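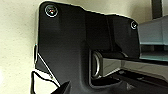 Matte black housing, up close

WHAT WE'RE WATCHING
16/03/2024

Okay, the letters episode! I have now seen it two times all the way through, and I went back to the dock conversation again while my dinner burned, so let's get into it.

If you skipped last issue, we are following Last Ferry to Broltandale, the dating show on Dramik where everybody lives on one side of the lake and has to take the evening boat across for dates. If you miss the boat, you miss the date. I thought that was a silly gimmick in the premiere and I take it all back, because episode four got an entire hour of drama out of a ferry schedule and I was sitting straight up for every minute of it.

Spoilers from here on, so save this one for later if you're behind.

The big story is Estíbaliz Manzano. She came in as the quiet one, the woman who spent the first party talking to the guy running the grill, and now she's the person everyone in the house goes to with their problems. This week each of them had to write a letter to the person they liked best and drop it in the box before the boat left. Estíbaliz wrote hers, folded it up, walked it down to the box and then walked all the way back up the hill with it still in her hand. No music under it, either. The editors just let us listen to her shoes on the gravel, and I yelled at my TV.

Then Araceli Alcaraz found her on the porch, and we got the best conversation of the season. They've been cool with each other ever since the canoe date (Araceli thought she'd been picked, Estíbaliz got the life jacket, you remember) and I was fully expecting a fight. What we got was Araceli sitting down, pulling a blanket over both of them and saying, "I was rude to you for a week and you still saved me coffee." I teared up! Over coffee!

She talked Estíbaliz into running for the box, and she made it, just barely, with the ferry horn going. Whether the letter was read before the boat pulled out is the cliffhanger, and the preview for next time gives away nothing except a shot of an empty deck chair. I've watched that preview too and I don't trust it for a second. This show loves to cut in footage from a completely different day. Check the sweaters.

Two people went home, and I'm sad about one of them. The Gondal guesthouse dinner was a strange place to do a double elimination, with the hosts carrying out dessert while half the table was crying, but the goodbyes were sweet and there was no shouting. I do wish they'd given the departing folks more than a minute each in the van. Those van interviews are where people finally say what they think, and I could watch a whole episode of them.

A few smaller things I loved:

The soup argument. It had nothing to do with dating and it went on for ages, and by the end I had a strong opinion about barley.

The new singing group at the boathouse party. They're called Zorkora and they were way better than they needed to be. I've had the slow song stuck in my head since, and if any of you know where to find it, please write in.

The host's rain hat. More of that.

My one complaint is the recap at the top. We were all here last week! It runs so long that I had time to make popcorn and come back, and that time could have gone to the canoe rematch we were promised and still haven't gotten.

Thank you for all the mail after the premiere issue. I got 279 replies and I've been reading them on my lunch breaks, a handful at a time, so if you haven't heard back yet, you will. Plenty of you are rooting for Araceli to end up with nobody and go into business with the soup guy, and the more I think about it the more I'm on board. Several of you also asked whether the reunion is happening. Dramik has it down for July, with the whole cast invited, and I'm already planning snacks.

For next time, send me your guess on the letter: was it read, yes or no, and what did the first line say? Just hit reply. I'll print my favorites at the top of the next issue, and I'd like to hear your barley opinions as well.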